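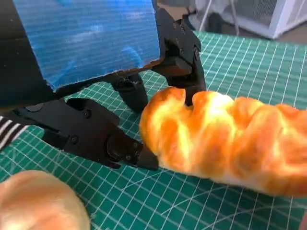

Never trust an open day that puts out bread, a reader wrote after my December round-up, because you'll spend the whole visit looking at the bread and come home unable to say what the building was for. I filed that under cranky mail and forgot it. Then I went to the open day at Prolstead, and I owe the reader an apology, or at least a braided loaf.

Prolstead, for those outside its bus route, is a long low building divided among small tenants, a bakery called Peletti at one end and a chair repair outfit called Drolla at the other, with a corridor between them that smells of the first and sounds like the second. Twice a year the doors are propped open and the public is let in to walk up and down. I took the number 13 bus, which stops on the wrong side of a four-lane road and leaves you to work out the rest.

Open Day, 17 May 2018, said the sheet of paper taped to the entrance. Under it a second sheet said PLEASE USE OTHER ENTRANCE. The other entrance had a sheet of its own, with an arrow on it pointing back to the first. I went in behind a family with a stroller, on the theory that somebody must have scouted the route for them.

Peletti comes first, and Peletti knows what it's doing. You get a hairnet and a short talk. The talk was given at the speed of an airline safety demonstration, and I caught about half: dough is weighed, dough rests, dough is shaped, do not touch the dough. A printed card on the wall claims 3,000 buns on a good day. I asked what happens on a bad day and was told that there are fewer buns.

The braiding was worth the bus fare. Three ropes of dough, over and under, ends pinched and tucked, done by hand at a bench in less time than it takes me to find my glasses. We were each given a lump to try. Mine looked like something you'd untangle from a vacuum cleaner. The children did better, and one of them was told she could come back when she was sixteen. Nothing was said to me about coming back.

What I had never noticed about a braided loaf, before trying to make one, is that it has a right way to be picked up. The dips between the twists are where you want your fingers. The fat parts slide. Grab it by one end and the other end droops or doesn't, depending on how long it was in the oven, and you find out which in front of an audience. A round bun has no such manners. You can take a bun from any side you like, although it will try to roll away from whichever side you choose.

From the bakery the corridor takes you past the restrooms (clean, one dryer working), a bulletin board advertising a lost glove, and a vending machine with a single granola bar in it, which I saw two separate people consider and decline. Then Room 107.

I'll be fair to Room 107. It had been left off the printed map, and it was the room I stayed in longest. It has brown carpet, the hardworking kind you find in places where somebody expects spills and has planned to lose. The bread there is kept on a green cutting mat, the sort with a white grid that quilters and model builders swear by, set straight on the floor. I have owned one of those mats for years and have used it mainly to protect a table from a printer. Bread had never crossed my mind. It looks very good on green, as it happens. A bun on a wooden board is breakfast, and a bun on a grid looks as if it's about to be surveyed.

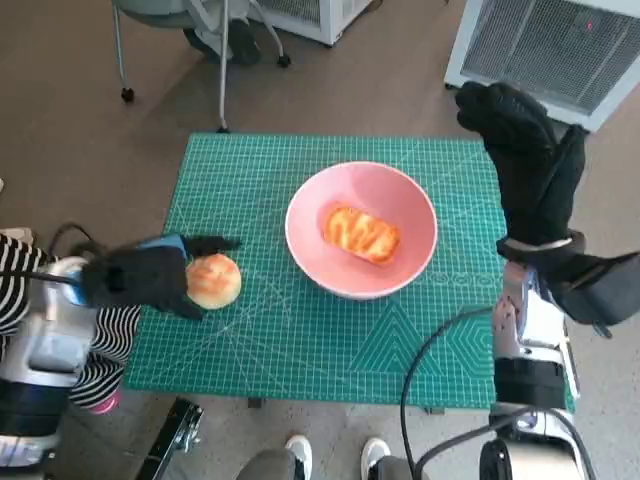

Glazed bread goes in the bowl last or it sticks to everything, I heard from behind my left shoulder, and a second voice wanted to know why you would put bread in a bowl at all when baskets had been invented. This went on for a while. I stayed out of it, but I have views, and I've had the bus ride home to polish them.

A bowl is fine for bread. A basket breathes, yes. A basket also sheds bits of itself into the crumbs, and has to be lined with a napkin, and then the napkin has to be washed, and then you own a napkin. The pink one in 107 had a wide rim and a paler pink inside, and a rectangular slice sat in it at a tilt with its shiny orange-gold top showing, swirls and all. I thought it looked pretty smart. Try getting that from wicker. Where I'd side with the basket people is on size. A round bowl and a rectangular slice are never going to be close friends, and a braided loaf of any length will simply lie across the top like a cat on a radiator.

The bun is the easy one. Take it around the side, low down, and leave the top alone. Anybody raised in a house with a bun eater knows what a thumb does to a good crust. At home ours get carried to the table two at a time, one per hand, by a person also trying to open a door with an elbow, and the survivors are served.

I should say something about the floor as a place to do things with food. My first reaction was my grandmother's. My second was that you can see a great deal better from above, and that it's the only work surface in the building nothing can fall off. The drawback is that every visitor over forty makes a noise on the way down to look and a different one on the way up. I made both.

The rest of the room is what I'd call honest storage. My weakness on any tour is other people's shelving, and I'm sorry to report that I ignored the talk going on next door and looked at the furniture.

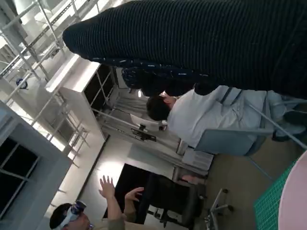
So, shelving. The rack is tall and metal with white uprights and those perforated rails that let you move a shelf up or down a notch, a freedom I have had at home for a decade and used once, on the day of assembly. A small round blue thing had been given a place on it. I approve of a rack with room to spare. Mine at home holds a fondue set, a second fondue set, and the box for the first.

The low white cabinet is the better piece, to my mind. It has open compartments and no doors. People are afraid of this arrangement, as they would be afraid of a see-through handbag, but a compartment without a door gets tidied, and a compartment with one gets leaned on until it clicks. The top catches plenty of light, too, which would make it a fine spot for a plant, or for the stack of mail that would arrive a week after the plant.

Chairs came in two schools. There was a black office chair with a tall padded back on the usual star of casters, and there was one with a pale blue-gray back that I liked much more. Casters on carpet are a matter of faith. You push off with your feet, travel four inches, and stop facing the wrong way. I would have asked about this at Drolla, but by the time I got there they had a line, and the man ahead of me had brought his own chair in for an opinion. It was not a good opinion. He took it well and carried the chair out again over his head.

Drolla does let you sit in everything, and there is a bin of spare casters you may rummage in for a dollar apiece. I bought two. I don't own the chair they fit.

The map promised a courtyard café called Tomoana as the finish, and Tomoana was there: a hatch, a chalkboard and four stools. Coffee was good. The sandwich was on Peletti bread and cut in triangles, and I ate it standing up, having been beaten to the last stool by the stroller, which didn't even sit on it.

Practical matters. Entry is free. Go to the bakery first, before the trays are picked over, and ask for the ends. The parking lot is small and was full of other people's optimism by ten thirty. Room 107 is on the left after the bulletin board, whatever the map says. Wear pants you can kneel in. The next open day is in December, and the sheet by the exit has a sign-up list for braiding. There were plenty of blank lines, so I put my name on the second one, to avoid looking eager.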